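Willis Building Users' Group

**Minutes of the meeting held Apr 15, 2019, in the upstairs meeting room**

**Present:** Nuria Alemayehu (chair), Iona Shearer, Marion Forsyth, Miroslava Sydorenko (minutes)

**Apologies:** Iona Dow

**1. Minutes of the previous meeting**

The minutes were approved with one correction. Under item 4, "the Flasby room" should read "the Flasby corridor." The chair signed the corrected copy.

**2. Matters arising**

2.1 The lock on the side entrance has been replaced. New keys are available from Ms. Shearer and must be signed for in person. Old keys should be returned to her.

2.2 Ms. Forsyth reported that the order for chair glides had been placed with Distness. Delivery has been delayed. She will telephone the supplier again before the end of the month.

2.3 The question of bicycle storage in the Flasby corridor was deferred at the request of Ms. Dow, who wishes to be present for the discussion.

**3. Storage in the large workshop**

3.1 Ms. Shearer introduced her paper on storage, circulated before the meeting. The cardboard boxes used for small items have become unreliable. Several have split at the corners, and the labels on others no longer match their contents. She proposed replacing them with clear plastic bins.

3.2 Ms. Sydorenko supported the proposal but asked that more than one size be kept. Large bins tend to be filled to the top with unrelated items, and those at the bottom are then forgotten. She preferred a shallow bin for anything in daily use and a deeper one for the rest.

3.3 Ms. Forsyth asked about lids. After discussion it was agreed that bins on the tables would be left open and that lids would be bought only for those kept on the upper shelves.

3.4 The group considered a quotation from Subramaniam for 40 bins at a total cost of 3,000 dollars, including shelf labels and delivery. Ms. Forsyth considered the sum high and noted that it would take almost all of the remaining furnishings budget. The chair observed that the order could be divided, with the second part falling in the next budget year.

3.5 **Agreed:** that half of the bins be ordered now and the remainder reviewed in September. Ms. Shearer to obtain a revised quotation in writing.

**4. Use and care of the gray table**

4.1 The chair reminded members that the glossy top marks easily. Bins are to be lifted when moved and not pushed across the surface. Anything with a rough base should be placed on a mat.

4.2 Ms. Sydorenko reported that the abrasive pads had been removed from the cleaning cupboard. A soft cloth and mild soap are to be used in their place.

4.3 There was some disagreement over whether bins may stay on the table overnight. Ms. Forsyth was in favor of clearing it completely each evening. Ms. Shearer felt this would lead to items being put away in the wrong place by whoever left last. It was agreed that up to 2 bins may remain, provided that loose items are returned to the shelves.

4.4 The following picture was entered in the minutes under this item. 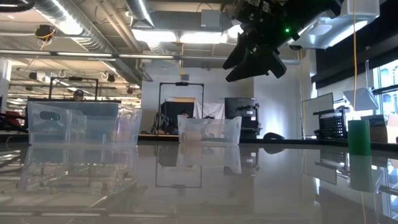 *Item 4: large and small clear bins on the gray table, with the green cylinder at right.*

4.5 **Action:** Ms. Sydorenko to post the table rules beside the workshop door and to send a copy to all key holders.

**5. Labels**

5.1 Ms. Forsyth presented two sample labels, one printed and one handwritten on card. The printed label was preferred. Labels are to be placed on the short side of each bin, below the rim, and should give the contents and the shelf number only. Personal names are not to be used.

5.2 **Action:** Ms. Forsyth to prepare the first set of labels once the shelf plan has been settled.

**6. Other business**

6.1 Ms. Shearer asked that the meeting room thermostat be left at its usual setting. The chair undertook to raise the matter with the building office.

6.2 A request to borrow the long folding tables was approved, subject to their return by the end of the following day.

**7. Next meeting**

The date will be circulated by Ms. Sydorenko after consultation with Ms. Dow. Items for the agenda should reach her in writing one week beforehand.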